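Stondstead Junior Basketball — mid-season report to Ansah

Hi Fumiko,

You asked for something less stiff than last year's form, so you're getting it the way I'd tell you over coffee. We're past the halfway mark and the under-16s are sitting third on the ladder, which I'd have laughed at in June! They dropped their first two games badly (the Kundorard one was a 30-minute lesson in not watching the ball) and then something clicked on defence and they've won five on the trot.

The big spend so far has been court hire, at $900 for the term. We've now got the good court on Monday nights, with proper rings and a floor that doesn't send the ball sideways.
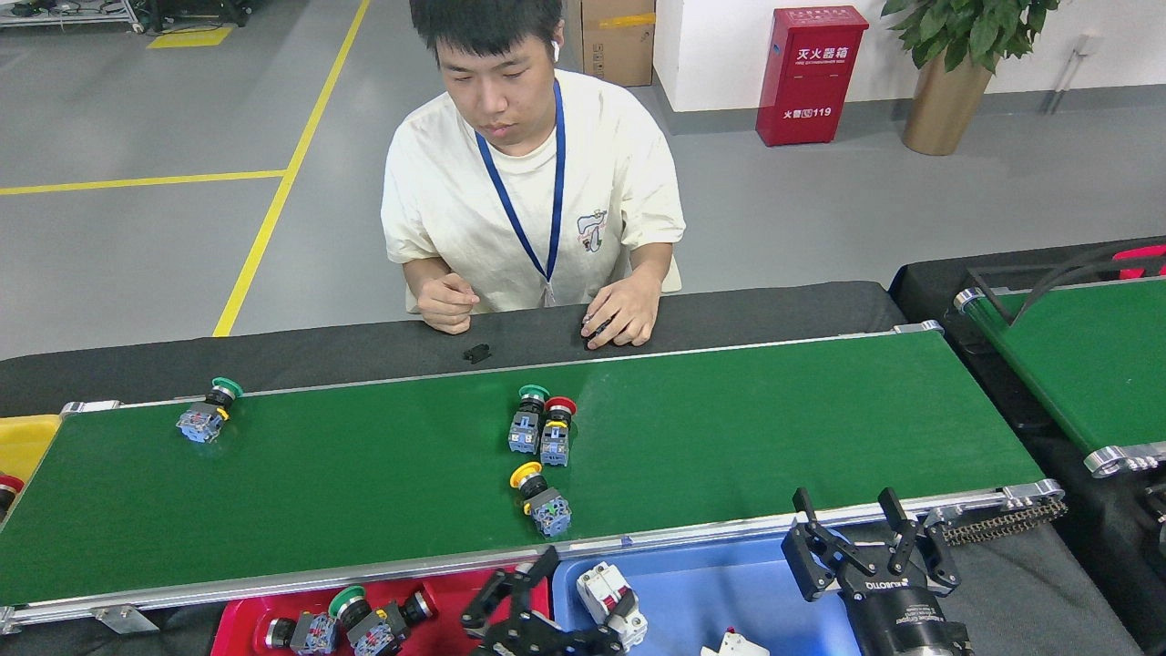 Push-button switches on the green belt.

Uniforms came in at $700 from Stikitz. I'd budgeted a bit more, so the difference has gone towards balls, and I'd like your okay to keep it there. The numbers are ironed on and two have started peeling already — Stikitz say they'll redo them if I post the singlets back, but I can't spare them until the bye.

On the coaching side, Oratile Maluleke has taken over the guards and she's been brilliant. She runs them through a full-court press drill for the last stretch of training and they moan the whole way, then ask for it again the next week. Ismael Fontes is still doing the bigs. Rebounding is

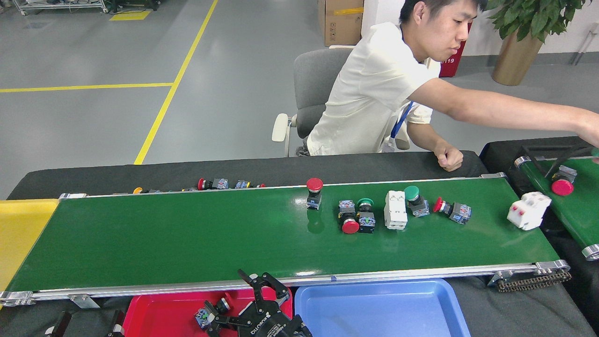

where we're weakest, and he knows it. We gave up far too many second chances against the top side and lost by 9, and I reckon most of that margin came off their offensive glass. He wants a couple of padded shields for box-out work. I've left them off the claim for now, but they'll be in the next one.

Daiane Barbosa's ankle is better and she's back on light minutes. We missed her outside shooting a lot.

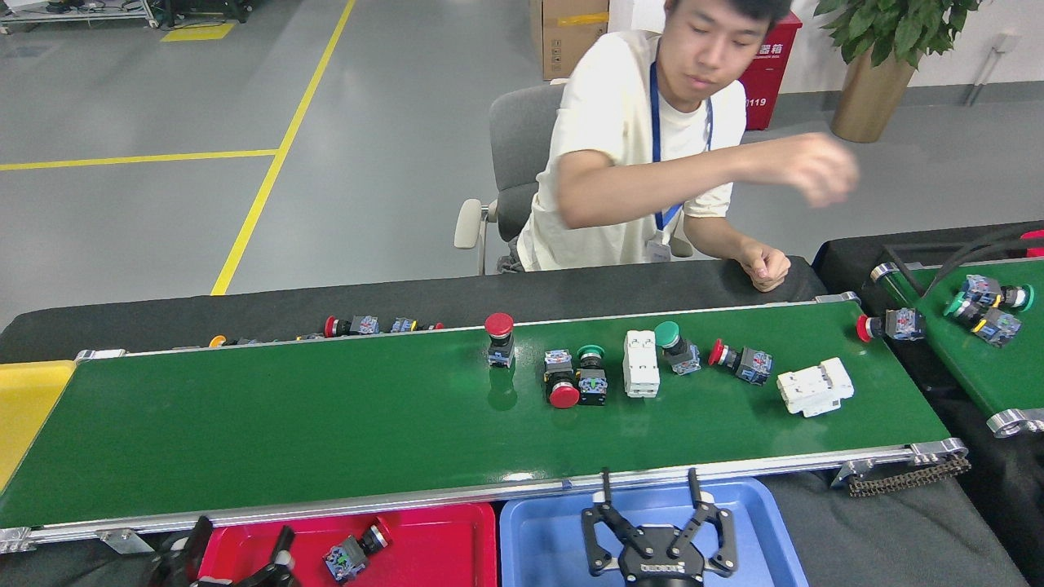 At the conveyor, in a cream T-shirt with a blue lanyard.

Still to come: the away trip, referee fees for finals (if we make them, touch wood) and the shooting clinic. Receipts for the court and uniforms are attached, and I'll send the ball one when I find it.

Cheers,
Sebastião Honorato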